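Backdrop (events)

A backdrop is a sheet of cloth, paper or other material hung behind a person, table or display in order to provide a plain or decorated background. The term comes from the theater, where it refers to a painted cloth lowered at the rear of the stage. In everyday use it now covers the hangings used at weddings, school fairs, award nights, trade shows and birthday parties, as well as those used in portrait studios.

Contents
1 Origins
2 Materials
3 Hanging
4 Lettering
5 Care and storage
6 Safety
7 See also

Origins

Painted cloths were used in European court theaters to suggest streets, gardens and palace rooms. Traveling companies favored them over built scenery, as a cloth could be rolled on a pole and carried by cart. Portrait photographers took up the practice in the nineteenth century and offered sitters a choice of painted columns, balconies and woodland views.

The event backdrop developed from both traditions. Hotels and banquet halls kept curtains to hide service doors and stacked chairs, and decorators began to pin flowers, ribbon and cut paper to them. The historian Fathima Howlader, in her study of hall decoration, treats the wedding stage as the main link between the theater cloth and the modern party backdrop. She notes that many early decorators had first worked as window dressers.

Materials

Cotton muslin is inexpensive and takes dye well, but it creases easily. Polyester is lighter and dries quickly. Velvet and velour absorb light and are preferred where a deep black is required, although their weight calls for a stronger support. Felt is common in schools. Seamless paper, sold on long rolls, gives a smooth surface but tears at the edges and is usually cut away after use.

Black is the most widely used color for general purposes. It hides seams, makes pale objects easier to see and does not reflect colored light onto the subject. White and gray are more usual in portrait work.

Hanging

Most portable backdrops are carried on a crossbar between two upright stands. The cloth may have a sewn pocket through which the bar is passed, or it may be held with spring clamps. Where stands would take up too much floor, the cloth is fixed directly to the wall or suspended from a ceiling track. Side panels, known in the theater as legs, are added when the audience is seated at a wide angle. Werkex, a maker of stage fittings, introduced a folding crossbar for small halls that could be put up by one person.

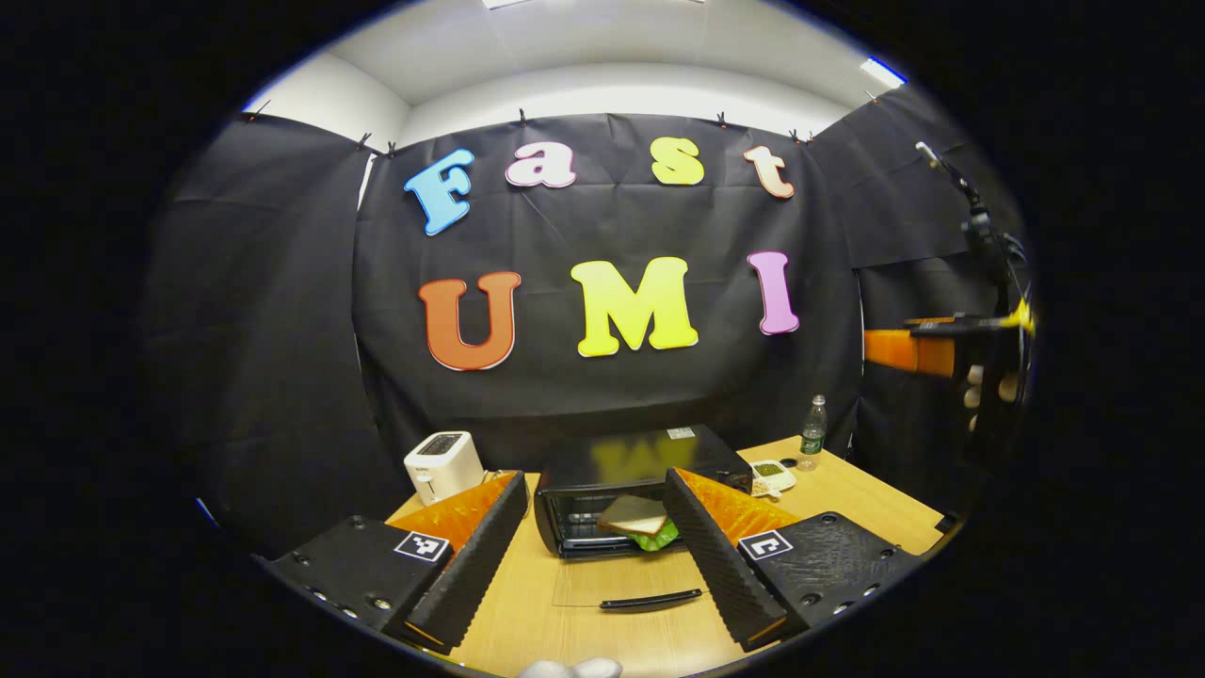 Lettering on event backdrops may be painted, printed, sewn or attached as separate pieces. Separate letters allow the same cloth to be used again with a different name or message. Foam is a frequent choice for this purpose, as it is light enough to be pinned to fabric without pulling it down. Rounded, puffy letters in several colors are associated with informal displays, and the words "Fast" and "UMI" set in two rows on black cloth show how sky blue, bright yellow and orange-red stand out on a dark ground. Rows of unequal size are used where one word is to be given more weight. For formal occasions, decorators generally keep to a single color and a plain typeface. The designer Oğuzhan Avcı, who supplied letter sets under the name Flirico, recommended laying the full text on the floor before any piece was fixed.

Spacing is commonly judged by eye. Equal gaps between letters do not always look equal, and a narrow letter such as "I" may need to be moved closer to its neighbor. Pins are placed behind the thickest part of each letter where possible.

Care and storage

Heavy cloths are best stored rolled, with the face turned inward. Folded cloths develop sharp lines that remain visible under side lighting. Creases in muslin and polyester may be reduced with a hand steamer or by leaving the cloth to hang overnight. Velvet should not be ironed on the face. Dust is removed with a soft brush worked from top to bottom.

The rental firm Coşkun, managed by Fadime Şimşekoğlu, listed 700 cloths in its catalog of August 2023, of which 13 were hand painted.

Safety

Fabrics hung in public buildings are often required to be flame resistant. Treatment may be woven into the fiber or applied as a spray, and sprayed treatments can be lost in washing. Stands should be weighted at the base, particularly outdoors, and cloths should be kept clear of heaters, candles, hot lamps and exit signs.

See also

Bunting
Curtain
Scenic painting
Window dressing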